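Motar Bench Arm Build: Minutes of the October Meeting

Held in the upstairs room at the Hillton shop, 7:15 p.m. Quorum met. Minutes of the previous meeting were approved with one correction: the spare power supply is 24 V, as labeled, and item 4 should read accordingly.

1. Matters arising

The emergency stop has been moved to the front leg of the real bench and wired in series with the door switch. It drops the motor supply and leaves the controller powered. The keyholder for the drill press cabinet is still to be settled and is carried over.

The Bellileck order for shaft couplings was delivered two short. A credit was offered. The meeting preferred the parts, and the supplier has been told so.

2. Simulation model

The model now loads on the shop computer without the manual path edit. Table height, mount position and wall positions were re-entered from the tape measurements taken in the shop. The arm's zero pose matches the paper drawing in all joints except the wrist roll, which had the wrong sign. This was fixed in the file and in the drawing.

Reach to the back corners of the tabletop was checked with the gripper pointing straight down. Both corners are reachable, the left one with the elbow high. The reach limit in the planner is set to 655 mm and stays there until the real arm has been measured under load.

3. Gripper view
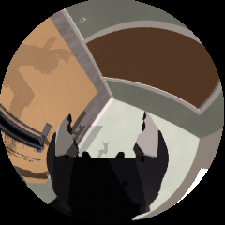
The wide lens model is to be kept for the gripper view, on the grounds that a narrower one loses the table corner during approach. Its cost is that straight lines bend toward the rim, and the part finder was trained on flat views. Shadows are the second problem. The arm throws its own outline across the wood, large and broken up, and the finder has been reporting pieces of it as parts. A member proposed turning shadows off in the renderer. Against this, the shop has one strong lamp over the bench and the real arm will throw the same kind of shadow. Agreed to leave shadows on and to vary the lamp position between runs.

The gripper body also fills a good share of the lower middle of the view. A fixed mask will be drawn over it so that the finder ignores that area. The mask must not include the fingers, which move.

Finger opening was discussed. The simulated fingers open wider than the printed ones will, as the printed pair is limited by the stop screw. The model is to be changed to match the screw.

4. Pick test, hand tools

The test sequence was agreed as follows. Each step is run in simulation first, then on the real arm at reduced speed.

Step 1. Home the arm and confirm joint readings against the chart on the wall.

Step 2. Place the rack on the table and enter its position. The planner treats the rack as one solid box, including the space between the uprights. This is crude but safe.

Step 3. Lay out the tools. Handles may point in any direction. Tools may lie partly behind the rack as seen from the front.

Step 4. Move above the first tool with the fingers pointing down, and hold. Record clearance between the fingertips and the tabletop before any further descent. With a blue and a yellow handle lying this close together, the finder must return two separate results before the run goes on.

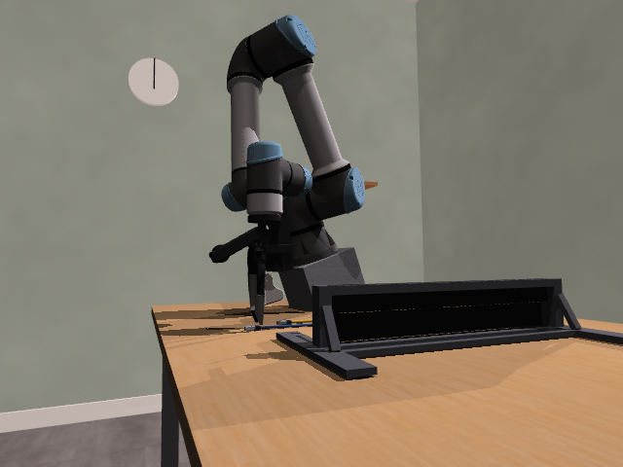
Step 5. Close on the handle, lift 20 mm, hold, and set down in the same place. Compare the tool position before and after.

Step 6. Repeat with the second tool. If either tool slips, stop and note the grip force. Do not raise the force during a run.

A run counts as passed when both tools are lifted and set down without contact with the rack. The meeting asked for five passed runs in a row before the speed limit is raised. It was pointed out that the feet of the rack extend past its uprights and should be inside the solid box. The box size will be checked and corrected if needed.

5. Printed parts

The second set of finger pads came off the printer with layer splits near the screw holes. The filament had been stored open. A dry box was approved, to be built from the lidded bin under the stairs. The Pattinasarany mount plate fits the pedestal after the slots were opened with a file. The drawing has been updated so the next one should not need filing.

Rubber sheet for the pads: the 2 mm sheet was chosen over the thicker one, which peeled during the bench trial.

6. Shop matters

The extension cord across the walkway is to be taped down or run overhead before the next session. Solder fumes were raised again. The fan works but is being left in the off position.

7. Actions

Draw the gripper mask and test it against stored views.
Set finger opening in the model from the stop screw.
Check the rack box against the length of the feet.
Add lamp position to the run settings.
Print replacement pads from dry filament.
Chase the two missing couplings.

The meeting closed at 9:05 p.m. The next meeting will be in the same room, with item 4 first on the agenda.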